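Crisanto Rivera had the keys to the hall at Trurkatlow for two weeks before he let anyone else in. He wanted to know what the place was like when it was quiet.

"It was cold and it echoed," he says. "I stood at one end and dropped a pencil, and you could hear it at the other."

The sorting room in Hellimden, where he worked for eight years, had a low ceiling and one window. He took on the hall in August, along with 73 boxes of household things and a list of jobs that he still keeps in his coat pocket.

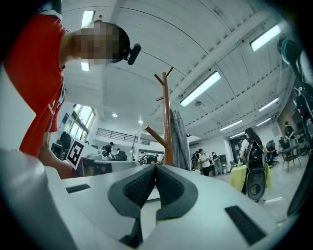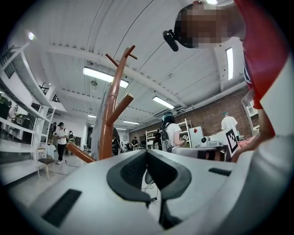 Rivera talks about light more than anything else. At Hellimden he used desk lamps, and he says he got the colours wrong on labels all the time. He likes the rectangular panels overhead, and he likes the white ceiling they are fixed to, though he was told early on that he ought to paint it. "Dehua Cai wanted green. I said leave it alone, it does half the work." The wooden coat rack, with its short pegs at the top, was a different sort of argument. Ornella Fontana thought it belonged by the door. Rivera wanted it near the work. "You get warm, you take something off, you hang it up. I don't want to walk the length of a hall for that."

Heating is the next problem. He has had one quote, from Lazaridis, and is waiting for a second.

"Up there is where all the warm air goes," he says. "I can live with it until the frosts. I had 15 winters in a boatyard before any of this."

He expects to have 100 boxes by spring and has already marked out shelves in chalk. Lieselotte Lammers is to do the labels. "Her handwriting is better than mine," he says – and then he asks if we can stop there, as the van is due at four.

23 shares
8 comments

Recent interviews
Detlef Kettler on mending chairs
Jitstead: a shop with two doors
The last key cutter in Hellimden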